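Relevé de janvier du réseau Plollier : 309 comptes actifs sur 3000 inscrits. Les autres méditent.

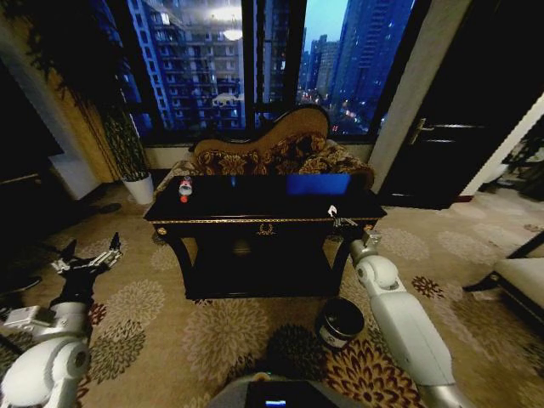
n° 114, p. 7

Le mobile fait l'essentiel du trafic, surtout entre 23 h et minuit. Vimthorpe parle d'« engagement nocturne ». Chez moi, on appelle ça une insomnie.

Josari annonce 100 % de croissance au Portugal. Ils avaient un abonné, Gerardo Tolentino. Sa sœur s'est inscrite.

Chiffres de Kamolrat la semaine prochaine, s'ils retrouvent le tableur.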